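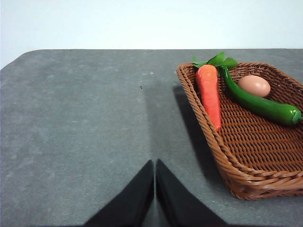 片づけの本を読んで片づいた人に、私はまだ会ったことがない。読んだ人ならたくさん知っている。自分もそうだ。本棚の一段がそういう本で埋まっていて、その前に郵便物が積んである。

だからコンチェッタ・メリス(Concetta Melis)さんに話を聞きに行くと決まったとき、正直なところ気は進まなかった。メリスさんは編んだ籠を売る小さな店「Fokico」の店主で、店の奥の部屋で月に何度か「食卓の講座」というものを開いている。食卓に籠をひとつ置く。案内に書いてあるのは、煎じ詰めればそれだけである。籠を売る人が籠を置けと言う。警戒しないほうがおかしい。

訪ねたのは五月の午後二時だった。通されたのは講座に使う部屋で、白い壁に灰色の机がついている。机の端に、赤茶色の四角い籠。私はその籠を見ないようにして座った。

「籠を売りたいから籠を勧めているんでしょう」と最初に聞いた。感じの悪い質問なのは承知の上だ。

「売りたいですよ」とメリスさんは言った。「売れないと家賃が払えないもの。そこを隠す気はありません。でも講座に来た人の半分くらいは、何も買わずに帰ります。家に似たようなのがあるから。パン屋でもらった籠とか、果物が入っていた籠とか。それでいいんです。わたしの言っていることは、うちの籠でなくても成り立つから」

成り立つかどうかを聞きに来たのだと言うと、では聞いてくださいと言って、お茶を淹れに立った。日本に住んで長いそうで、言葉は私よりよほど丁寧である。

メリスさんの言い分はこうだ。食卓が散らかるのは、物が多いからでも、家族がだらしないからでもない。食卓がその家でいちばん手近な平らな面だからだ。帰ってきた人は手に何か持っている。鍵、封筒、飲みかけの瓶、学校のプリント。それを置くのに都合のいい高さに、都合のいい広さの板がある。置くに決まっている。

「置くなと言っても置きます。わたしも置きます。だったら、置いていい場所の大きさを先に決めておくほうがいい。籠の縁は、その線なんです。越えたら見ればわかるでしょう」

理屈としてはわかる。ただ、その理屈は箱でも盆でも菓子の空き缶でも同じはずだ。なぜ籠なのか。

「盆は浅すぎて、封筒が滑って出ていく。箱は深すぎて、下のものが死ぬ。缶は音がうるさい」

最後の理由で少し笑ってしまった。冗談ではないらしい。朝早くに家を出る人が鍵を取るとき、缶だと家じゅうが起きるのだという。メリスさんの家がそうだったそうだ。四人で暮らしていて、出る時間がみんな違う。

「低くて、縁がゆるく外に開いているのがいいんです。横から手が入るから。深い籠に手を入れるときって、人は上からのぞきこむでしょう。のぞきこむのが面倒になったら、もう誰も出さなくなる。入れるだけになる」

入れるだけになる、というのは私が聞きたかったことの核心だった。籠を置いて、そこに全部入れて、満杯の籠ができる。食卓の上の散らかりが、食卓の上の籠の中の散らかりになる。見た目は少しましかもしれないが、片づいてはいない。私の家にはそういう籠がもうある。中身の底のほうに何があるか、私は知らない。

そう話すと、メリスさんはすぐに「ありますよね」と言った。反論が来ると思って身構えていたので、拍子抜けした。

「講座に来る人の家にも、だいたいあります。籠の中身を持ってきてもらうんです、袋に移して。机の上に全部出してみると、たいてい紙です。それから、どこかの部品。何の部品かわからないから捨てられない、あの部品」

あの部品、と言われて思い当たるものがいくつもあった。うちの籠にもねじの入った小袋がある。家具を組んだときの余りなのか、足りなかったのが後から出てきたのか、判断がつかない。

「部品は写真を撮って、袋に書いておくんです。どこで見つけたか。何の部品かはわからなくても、どこで見つけたかはわかるでしょう。テレビの下、とか。そうすると、一年くらいたって、ああ、と思う日が来る」

来なかったら、と聞くと、「来なかったら捨てます」と言う。その一年は籠に入れておくのかと重ねて聞くと、それは違う、引き出しだと言う。籠に置いていいのは家の外へ出ていくものと、行き先が決まっているのにまだ行っていないものだけなのだそうだ。

ここで私は少し意地になった。行き先が決まっているなら、行かせればいい。籠を経由させるのは先送りに名前をつけただけではないか。

メリスさんはしばらく黙って、机の天板を指の腹でこすった。

「先送りです」と言った。「それは認めます。わたしは先送りを減らす方法は知らないの。知っている人がいたら、講座に行きたい。わたしが教えているのは、先送りしたものが食事の邪魔にならないようにすることだけ」

案内にはそう書いていない。私が読んだ案内には「食卓が変わると、暮らしが変わる」とある。この文句についても聞いた。書いたのは誰ですか、と。

「書いたのはClarenの人です。うちが出ている集合サイトの。わたしが書いたのは、講座の時間と、持ち物と、駅からの道順」

では暮らしは変わらないのか。

「変わりませんよ、籠で。ごはんを食べるときに、封筒をどけなくて済むようになるだけ」

この人は商売が下手なのではないかと思い始めた。あるいは、こういう受け答えこそが上手なのかもしれない。取材でいちばん用心すべきなのは、こちらの疑いに先回りして頷いてくれる相手である。帰り道で、結局ぜんぶ向こうの言うとおりに書こうとしている自分に気づく。何度かやったことがある。

それで、金の話に移ることにした。店の棚にあるものの値段を見せてもらう。Krasniqiという工房の籠がいちばん多い。四角いのと丸いのがあって、長いほうの辺が40センチのものがよく出るという。値段は店でいちばん安いものが2622円。半端な数字の理由を尋ねると、税を足すとそうなるのだが、丸めるのを忘れたまま札を作ってしまったのだそうだ。

高いのか安いのか、私には判断できない。百円の店にも籠はある。樹脂を編んだもので、水で洗える。そちらのほうが実用的ではないか。

「洗えるのはいいところですね」とメリスさんは言う。「うちのは、じゃぶじゃぶは洗えません。編んであるものは、目のところに埃が入るし、パンくずも入る。底が細かい編み目のものはとくに。ひっくり返してたたいて、あとは固めの刷毛です」

手間が増えている。

「増えてます。月に一回くらい。でも、ひっくり返すには中身を出さないといけないでしょう」

そう言って、こちらの顔を見た。なるほど、掃除しにくいので中身を出す機会ができる、ということらしい。欠点を長所に言い換えるやり方で、私はこの手の理屈をあまり信用していない。汚れがたまるから空にする気になる、という人は、たぶん籠がなくても空にする人だ。私は汚れたまま使う。そう言ったら、メリスさんは「そういう方には樹脂のをお勧めします」と答えた。冷たい言い方ではなかった。

樹脂の籠も扱えばいいのにと言うと、前に置いてみたことがあるという。店の光だと安っぽく見えて、ぜんぜん売れなかった。家に持って帰ればたいして変わらないのに、とメリスさんは不満そうだった。

お茶を飲みながら、机の話になった。部屋の机は灰色で、ところどころ色が濃くなったり薄くなったりしている。擦れたあともある。講座で使い込んだからなのか、初めからこういう表情なのかと尋ねると、両方だという答えだった。

「艶のある机だと、散らかりが倍に見えるんです。映るから。この机は映らないでしょう。ごまかせる」

ごまかしていいのか。

「いいでしょう、べつに。誰に怒られるの」

片づけを教える人の口から出る言葉としては意外で、書きとめた。ただ、艶のある天板で散らかりが倍に見えるというのは誇張だと思う。うちの食卓は艶があるが、倍に見えたことはない。元の量が多すぎて、比べようがないのかもしれない。

机についてはもうひとつ、気になっていたことを聞いた。籠を置く位置である。案内の道順の下に、小さな字で「籠は真ん中に置かないでください」とあった。理由が書いていない。

「真ん中に置くと飾りになるから」とメリスさんは言った。「飾りだと思うと、人は中にものを入れなくなります。果物をひとつ入れてみたりして。それで、封筒は籠の横に置くんです。籠があるぶん、机が狭くなっただけ」

端に寄せて、椅子に座ったままでも通りがかりでも手が届くところがいいのだという。利き手の側、とまで言う人もいるが、家族で使う食卓に利き手の側などないので、そこは気にしなくていい。壁際も悪くない。ただ、壁につけると今度は奥に紙を立てかけるようになる。立てかけた紙は籠の外なのに籠の中のような顔をしているので、たちが悪い。

このあたりの話は面白かった。面白かったので、根拠を聞いた。真ん中だと飾りになるというのは、誰がどうやって確かめたのか。

「わたしの家と、講座に来た人の話と。それだけです」

数えたりはしていない。

「してません。籠屋ですから」

調べようと思えば調べられそうな話ではある。何軒かの家に同じ籠を配って、置き場所を変えてもらえばいい。しかしそれをしたところで、結果を待っている人がいるかどうかは怪しい。私はと言えば、真ん中に置くと飾りになる、というのを読者がそのまま信じて家で言いふらすことのほうを少し心配している。メリスさんの観察であって、それ以上のものではない。

話の途中で、講座に来た人の例をいくつか聞いた。名前は伏せてもらった。

ひとりは、籠を置いた最初の週はうまくいって、次の週にふたつめを買いに来た。ひとつめがいっぱいになったからだ。

「売らなかったんですか」と私は聞いた。

「売りました」

これには声が出た。線を引くための籠だとさっき言ったばかりである。線がふたつあったら線ではない。

「そう言いましたよ、その人にも。ふたつにしたら意味がなくなりますよって。でも欲しいって言うんだもの。玄関に置くと言ってました。玄関ならいいかと思って」

玄関に置いたのかどうか、メリスさんは知らない。その後は来ていないそうだ。

別のひとりは、夫に籠を渡して、あなたのものはここに、と言った。これは失敗したと本人が話しに来た。夫のほうは籠に入れてさえいればいいのだと受け取り、道具も上着も入れようとして、入らないので上に積んだ。妻のほうは自分のものは籠の外に置いてよいことになっていた。籠が家族の誰かひとりのものになると、うまくいかないのだという。

「でもね、誰のものでもない籠も、それはそれで難しい。空にする人が決まっていないから」

では、どうすればいいのか。

「空にする人は、気づいた人です。たいてい、決まった人が気づきます」

そこは籠では解決しないわけですね、と言うと、メリスさんは「しません」と短く答えた。この話になると、それまでの軽い調子が少し消えた。講座に来るのはほとんどその「気づく人」のほうで、気づかないほうの人はまず来ない。一度だけ連れてこられた人がいたが、ずっと籠の編み方の話を聞きたがっていたそうだ。縁の太いところはどう巻いてあるのか、継ぎ目はどこか。よく見る人なんですよ、とメリスさんは言った。見るところが違うだけで。

私がこの種の講座をどうも好きになれないのは、たぶんここだ。片づけは方法の話として売られているが、家の中では誰がやるかの話である。方法をいくら覚えても、覚えた人がやることになる。案内のどこにもそれは書いていない。メリスさんは私のその意見に反対しなかった。ただ、書いたら誰も来ないでしょう、とは言った。

店に戻って、もう一度棚を見た。KrasniqiのほかにErnineという、もう少し値の張る籠もある。こちらは編み目が揃っていて、縁もまっすぐで、よくできている。メリスさんはErnineのほうをあまり勧めない。

「きれいすぎるんです。レシートを入れる気にならない」

なら置かなければいいと思うのだが、贈り物用によく出るらしい。贈られた人の家でそれがどうなっているかは、やはりわからない。店の人にわかるのは、売れるところまでである。

手に取ったKrasniqiの籠は、縁が太く、縄のように撚ってあって、持つと手のひらに跡がついた。底を裏返して見ていると、メリスさんが横から、裏は机を傷つけることがあるから布を敷くといいと言う。布も売っているのかと聞いたら、売っていないと言う。台所の布巾でいい。ただ、布を敷くと籠を動かすのが億劫になって、下に紙をはさむようになる人がいる。何をしても紙は隙間に入っていくものらしい。

メリスさんの自宅の食卓も見たいと頼んだが、断られた。今日は無理、と言う。散らかっているからですかと聞くと、そうだと言う。籠はあるんですよね、と念を押した。

「あります。いっぱいです」

講座の謝礼の領収書と、歯医者の葉書と、人から借りた本と、あとは何だったか思い出せないという。先週のうちに空にするつもりだったのが、店の棚卸しと重なった。

いっぱいになった籠の横には、もう何か置いてありますかと尋ねた。メリスさんは少し考えて、新聞、と言った。それから、新聞は平たいから、と付け足した。

私は結局、籠を買わなかった。家に帰ってから、例の籠の中身を食卓に出してみた。取材をしたのだからそのくらいはしないといけない気がしたのだ。紙がほとんどだったのはメリスさんの言うとおりで、そのうち捨てられないものは二枚しかなかった。ねじの小袋には「籠の底」と書いた。見つけた場所を書けと言われたからだが、これでは次に見たときも何もわからないだろう。

籠は端に寄せた。真ん中に置いていたのである。効き目についてはまだ何とも言えない。今朝見たら、中に電気料金の封筒が入っていて、横にみかんがあった。

Fokicoの講座は予約がいる。持ち物は、いま家の籠に入っているものを袋に移して全部。紙袋だと破れることがあるので、布の袋のほうがいいそうだ。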